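28/01/2019
Kitchen bench, room 307

Monday, and the fruit is back! Kacper Kaczorowski did the shop on his way in, so the bench has something better on it than the sponge blocks we ended last year with. I'd forgotten how much nicer the room feels with real food out. It smells good too, once you get past the floor cleaner.

Main job for today was settling which bowl we keep for the small fruit setup. We've been going back and forth between the wide flat dish from Kozłowski and the green ribbed one, and I am now firmly on the side of the green one. I love this bowl. It's glossy, it has those shallow ridges running across the outside, and it stands up on a short foot, so there's a bit of air under it and you can get your fingertips in to lift it. The Kozłowski dish is handsome but it's so shallow that a plum sits on it like a ball on a plate, and if you nudge the bench you're off chasing plums. (I did. Under the radiator. Fine after a rinse.)

Checked the weight on the Briveo scale before putting it out — 600 g empty, which is more than I'd have guessed by looking at it. Good news for us. A light bowl scoots when you bump the rim and this one mostly stays put. 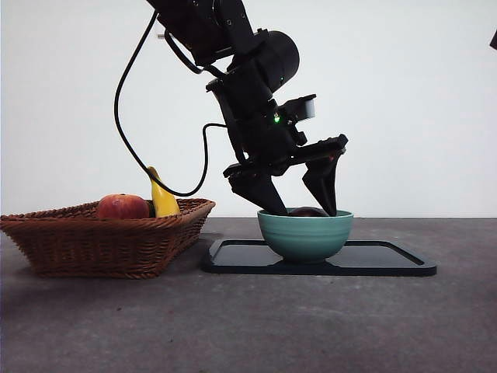
The other thing I wanted to try was keeping the basket for the bulk of the fruit and using the bowl only for whatever is ripest. I like it a lot. Bananas belong in the basket with a bit of room, not squashed under anything, and they can stand up tall without getting in the way of the bowl. Kacper wanted everything in one place because it's quicker to lay out. True, but then the soft things end up at the bottom and we find them on Friday. He came around after lunch, or at least he stopped arguing and ate a pear.

Notes on ripeness, mostly so I stop having to relearn this:

Plums: press near the stem end, lightly. If it gives, it goes in the bowl today. If it's hard, basket, check again in 2 days.

Apples: will sit happily for ages. Rotate them anyway or the same one gets a flat shiny patch from being handled.

Bananas: buy them a touch green. Keep the bunch whole until needed. They brown faster once pulled apart, at least in this room, which is warm by the window.

Pears: don't buy pears. We eat them.

Background: the white wall behind the bench got wiped down with the Urance stuff and came up beautifully. Dark fruit looks terrific against it, and so does the green of the bowl. I had been thinking about a gray one and I've dropped the idea completely.

Shopping for the next round — 6 plums as dark as they come, one bunch of bananas, a few apples, no pears (see above). Lanbridge said they can send a second green bowl from the same line, though maybe not until May. I've asked them to put one aside. If this one chips before then I'll be properly upset.

Bowl washed by hand, back on the left side of the shelf. Kozłowski dish has gone up to the break room for cookies.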